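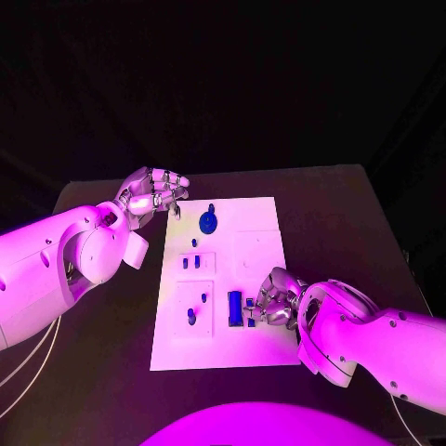

Yevhen Hordiienko replied that teleop demos only teach the robot the operator's bad habits. Partly true. We log 188 episodes per operator on the task board and the habits show up in the data.

Mine: I pause before every grasp. The policy now pauses before every grasp.

Fix so far - trim idle segments over three seconds, keep the shorter ones. Cutting all of them made the approach too fast and the fingers overshot the small parts.

Toggle switches need the most retakes. The operator gets no force feedback, so contact is judged by eye.

Next batch starts in December, two operators, same board.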